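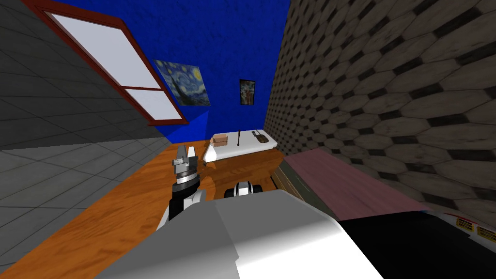
A simulated room will forgive almost anything, one early tester wrote to Drimeck, and a planner that does well in one has mostly shown that it can do well in one. Drimeck agrees with more of that than a software vendor usually would, and has built its April release around the complaint.

**Drimeck releases Prandano 9, a motion planner for two-armed robots, with its failures listed**

Prandano 9 plans arm and gripper motion for robots that have to reach across a room's worth of clutter: tables, low cabinets, small boxes, thin upright things that are easy to knock over. It runs against rendered rooms with mixed wall and floor finishes, and it plans for both arms together, so that a gripper parked low near the floor still counts as something to avoid.

Drimeck tested the release on 327 room layouts. Over 24 of them ended without a usable plan. Most of those failures came from thin objects standing close to the target, where the planner kept proposing approaches it then rejected. The full list ships with the software, including the layouts the company would have preferred to leave out.

The company makes no claim about how these results carry over to real hardware. Glossy floors and patterned tile are hard on cameras, and a renderer's version of glare is still a renderer's version. Drimeck has seen too many charts in this field that go up and to the right – its own included – to offer another one.

**What changed**

- Joint planning for both arms is on by default.
- Rejected plans are logged with the reason for rejection.
- The Feyisa perception module can be swapped out. Earlier versions required it.
- The old "confidence" score is gone. Users read it as a chance of success, and it never was.

Prandano 9 does not handle soft objects, moving people or doors. Support for drawers is partial and should be treated as missing.

**Availability**

Prandano 9 is available now to current license holders through the Okuvside package server. New users can request a nine-week trial, which includes the test layouts and the failure logs. Reports of layouts that break the planner are welcome and will be added to the public list.

**About Drimeck**

Drimeck writes planning and control software for robot arms. It does not make robots.

Press contact: Drimeck media desk, weekdays until 5 p.m.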